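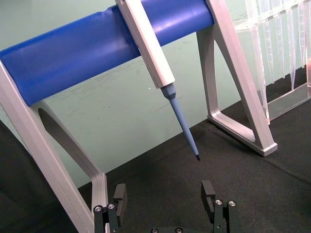

Ludivine Leblanc

A few words about our corner of the teaching lab at Darville, mostly for the new evening group who keep asking me what the place looks like before they sign up (hello, all!). It's a small room with a long dark bench and that pale green paint that every lab seems to get sooner or later. I'm very fond of it.

The star of the page is the pipette stand, and I make no apology for that. When I started we kept our pipettes in a drawer, lying on their sides and rolling about every time somebody pulled it open too fast. Then Wilham, who had the room before me, ordered a stand out of the Naltow catalogue, and I have nagged every class to use it ever since. Big fat blue bar, pale metal legs, very hard to miss. You hook the pipette over the bar and it hangs there with its narrow end pointing down, well clear of the bench, and you can walk off and answer the phone.

We do about 28 evenings a year, and I'd guess that the first half hour of every one goes on hanging things up properly and finding out who's had my good marker pen. People laugh at first - then they drop a pipette at home time, we spend the next evening checking whether it still measures right, and after that they're all as fussy as I am. 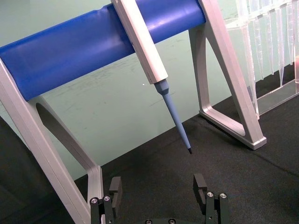

The blue bar with the pipette hung over it, and the clear rack of pointed tips to the right.

I do love those tips all in a row! They look like icicles. Please don't pick them up with your fingers, though. Push the end of the pipette down into the tip, give it a firm press and lift. If it wobbles, it isn't on. Suominen, from the afternoon group, taught me to listen for the little squeak and now I can't not hear it.

The other question I get all the time is how much you need to know before you come. Nothing at all! The first evening is water and food colouring, and the worst that can happen is a green sleeve. We measure small drops, then smaller drops, then we weigh them and find out who has been pressing the button too far (me, the last time, by a mile). By November most people can do a whole row without looking up at the instruction card.

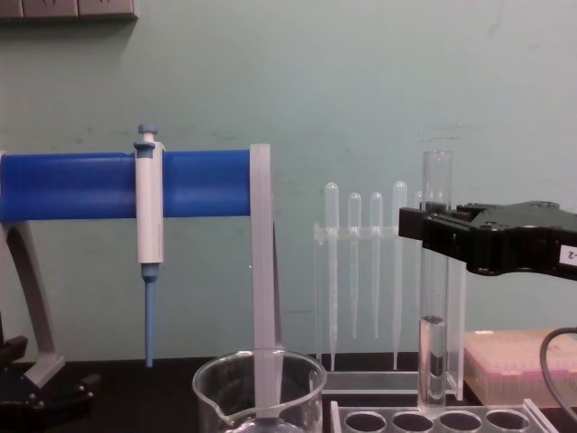 Glassware is the part I'm pickiest about, if I'm being truthful. Beakers get rinsed twice and left upside down on the rack by the sink, and they come back to the bench only when somebody is about to use them. We own 12 of the pouring kind and I know perfectly well when one has wandered off next door. Tall things go at the back and anything you might catch with an elbow gets moved before you sit down - I have big sleeves in winter and I speak from experience.
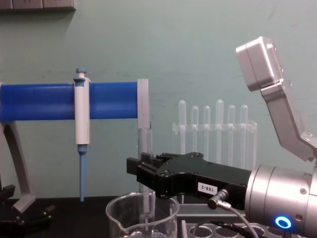

Pipette on the bar, beaker at the front with the narrow glass tube, clear rack behind.

Room 103, up the stairs and left past the coat hooks. Doors open at half past six, kettle's on at eight in the office across the corridor (no drinks in the lab, sorry, not even for me). Bring a notebook and tie long hair back. Coats and goggles are in the cupboard by the door, and the small sizes go first, so come a bit early if you need one.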